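The little bottle that stays on the table

21/06/2019 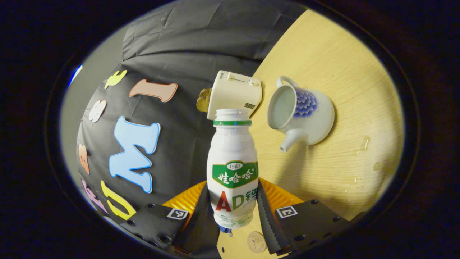
A shop built on small drinks

The owner of Fevia, a snack and drinks shop on Barasa Street, asked me to sit down before I had even taken my coat off, and then she talked for most of the afternoon, which suited me just fine.

"People come in for rice or batteries and then they spot the Wahaha," she said, "and their whole face changes! They go, oh, my grandmother bought me that." She means the AD calcium milk, the white bottle with the green label and 1987 on it, and she has kept it by the register from her first week.

She opened the shop nine years ago with one borrowed fridge and a card table. These days she stocks 346 different items (she had just finished the June inventory, and was rather proud of it), but the milk drinks are still what she likes talking about best.

"Cold, always cold," she told me, when I asked how it should be served. "My son wants it at room temperature, and I let him, but I don't have to watch."

Does she ever get tired of the taste? She laughed at that one. "I have one with my lunch, at the wooden table in the back, with the bills and the change all over the place. It's my ten minutes. The phone can ring."

Fevia is open every day but Monday.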